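## Simulated fruit picks: how many episodes before it's worth training?

**rnasrallah**

I'm collecting pick-and-place examples in simulation for a small policy. Wooden table, one piece of fruit, wrist view only. So far I have 84 episodes, all driven by hand with a gamepad, and I'm already bored of it. The table texture is the same in every one but the lighting changes. Should I stop and train, or carry on to 300?

**trovcombe_mandla**

Train now. It takes an evening and you'll learn more from a bad policy than from another week of driving. We did our first run at Trovcombe on fewer than that and found out straight away that our action scaling was wrong.

**stikel**

I'd carry on. With 84 you can't tell whether it fails because the data is poor or because there isn't enough of it. What are your start positions like? If the fruit is always well in view at the start, the policy never sees what to do when it isn't.

**rnasrallah**

Start positions are random within a box. In some of them the wrist view is mostly table, with only the top of the fruit showing at the bottom. I was going to filter those out and keep the ones where it's near the middle.
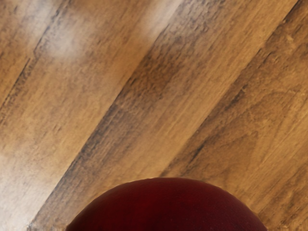 My worry is that there's very little to go on in those, and a small network might just learn the grain of the planks. I have a script that drops any episode where the fruit covers less than 25 per cent of the first view. It would throw away a fair number.

**stikel**

Don't run that script. Those are the starts you need most.

**Margit O**

I half agree. Keep them, but look at what you did with the gamepad in each one. If you hesitated for a few seconds at the start, the policy will learn to hesitate too. I trim the idle steps at the front and leave everything else alone.

**trovcombe_mandla**

Trimming is fine until you trim a pause that mattered. I've seen people cut out the wait before the gripper closes and then wonder why it snatches.

**Margit O**

I said at the front. I don't touch anything after the first movement.

**rnasrallah**

OK, script is off. On the table: would you change the texture as well? I only have the one wood.

**stikel**

Yes. Add at least 3 more and one plain colour. Glare on the boards moves when the lights move – that helps a bit, but the seams stay put and a network will use them as landmarks if you let it.

**trovcombe_mandla**

Disagree, for now. Get it working on one table first. If you change the texture, the lights and the start positions together you won't know which one broke it.

**rnasrallah**

I'll train tonight on the 84 with idle steps trimmed, same table, then add textures for the next batch. Will post the success rate split by start position.

**Margit O**

Keep the untrimmed copies somewhere.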